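# The Slowest Hands in the Workshop

I pay my dues at a shared workshop called Pusance, mostly for the bandsaw and the decent pillar drill, and for the past year I have watched a corner of it fill up with robot arms. I was asked by our newsletter to write something about them. I suspect the hope was for something cheerful.

Let me say first what the thing is. Two arms, bolted to opposite sides of an aluminium frame, with a wooden table between them. The project goes by Biter, after the way the first gripper used to clamp down on whatever you gave it and refuse to let go. Its job is to move snack bars in and out of plastic boxes. A child of three could do it, and would want paying in snack bars.

I don't object to people building things with no use. I once spent a winter on a clock that ran backwards. What bothers me is the way a home-built robot gets talked about, as if the useful part were only a few weeks off. It was a few weeks off last March. It was a few weeks off when the old shoulder motors were swapped for bigger ones, and again when the bigger ones turned out to want a bigger power supply.

The parts bill, the last time it was pinned to the board, stood at 531 pounds, and that left out everything printed on our own machines and everything that had come out of a drawer. It also left out time, which hobby builders never put on the bill because it would spoil the hobby. I asked how many hours had gone into the wiring alone and got a shrug. Fair enough. I couldn't have told you what the clock took either.

Then there is the teaching. An arm like this is not told where to go by a neat list of instructions. Somebody steers it through the job, over and over, and the recordings are fed to a program which tries to do likewise. The present set runs to 800 recordings. I sat in for part of one evening and steered it myself for five goes, and I will admit the first two were fun. By the fourth my shoulders ached and I had begun to resent the bars.

The claim made for all this is that the program learns the job in general -- that having seen enough bars picked up, it will know how to pick up a bar. I have my doubts. In a trial run by its own builders, with the lights over the bench switched off and only the window to see by, it managed 41 out of a hundred. With the lights on it did a good deal better. A person who could only find his lunch under one particular lamp would be sent to a doctor.

People answer that with Skistar, the workshop across the river, which has a similar pair of arms and a film of them folding a tea towel. I have seen the film. It is a nice film. I would like to see the towel they tried just before it, and the one before that. When I asked whether it could fold a bigger towel, I was told that this was next on the list.
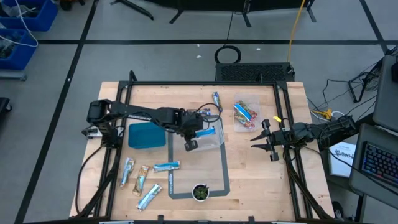 Pusance Members' Quarterly | Page 5

So there is the work at hand: one gripper with a blue-wrapped bar pinched at the edge of a clear box, the other arm hanging open over the table, and four more bars scattered on the wood. There is a potted succulent in among it all. I have a soft spot for the plant.

Look past the arms, though, and you get a fair idea of what a build like this asks of a shared room. Cables lie in a tangle on the floor on one side, and there is another coil behind. The concrete is marked out in black tape. A lathe takes up space too, but a lathe will make a bush for your wheelbarrow while it's there.

The best case I have heard for Biter is that its builders have learned a great deal, and I believe it. They can crimp a connector faster than I can find my glasses. They understand motors now, and the laser cutter has been running properly since they took an interest in it. If the project were put to us as a long evening class with a robot at the front, I would vote it the floor space without a murmur.

It is put to us as a helper, however. The plan on the Agbenyega bench, where the spare parts live, has it sorting screws for members by the end of the year. I would be glad to have my screws sorted. I have a coffee tin of them set aside, mixed wood and machine, some bent, and the builders are welcome to it whenever they like. Until then I'll be at the pillar drill, and I would ask that the extension lead be left where I can reach it.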